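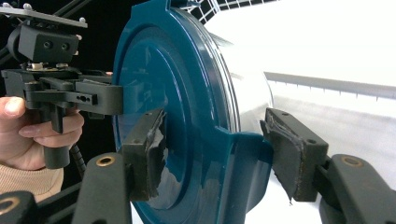
Teal lid, seen close up.

Notes from the mixing desk: Morena Leone finishes "Asa"

Morena Leone has delivered the master for her second album, Asa, recorded over 14 sessions at the Bangera rooms in Vollville. Kamala Gowda engineered and mixed. The record has 12 songs and runs 40 minutes, and Guvix will release it in March on vinyl and as a download.

Most of the songs were tracked live, with voice and nylon-string guitar in the same room. Gowda used one large-diaphragm microphone for the voice and a pair of small condensers on the guitar, placed near the twelfth fret. Bleed between the two sources was high, so very few vocal repairs were possible. Where a line failed, the whole verse was played again.
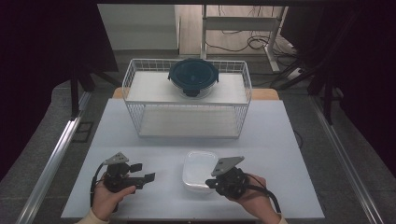
Percussion on the album is sparse. Leone did not want a drum kit, and Gowda built the parts from small sounds recorded at close range. The third track uses a shaker made from dry rice in a round glass container with a clip-on lid, much like the one on top of the white wire basket. Glass gave a brighter attack than the plastic tubs tried first, and a high-pass filter at 200 Hz removed the handling noise. The same part returns at half speed in the closing song, where it sits under a bowed bass.

Two songs, "Low Bridge" and "Salt Year", were cut to tape and transferred at 96 kHz. The rest went straight to disk. Listeners may notice slightly more hiss on those two, mainly in the pauses before each chorus. Gowda left it in. Leone asked for no fades, and every track ends on the natural decay of the room, which at Bangera is short.
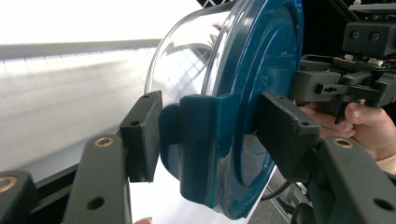 Clear container with a teal lid, held on its side.

The vinyl pressing is limited to 3,710 copies. Side A carries seven songs and side B five, with the longer pieces placed toward the outer edge of side B to keep distortion down. Test pressings have been approved – the first set was rejected for a tick near the start of side A. Lyrics are printed on the inner sleeve, with guitar tunings listed under each title. Download orders come as 24-bit files and include the instrumental mix of "Salt Year".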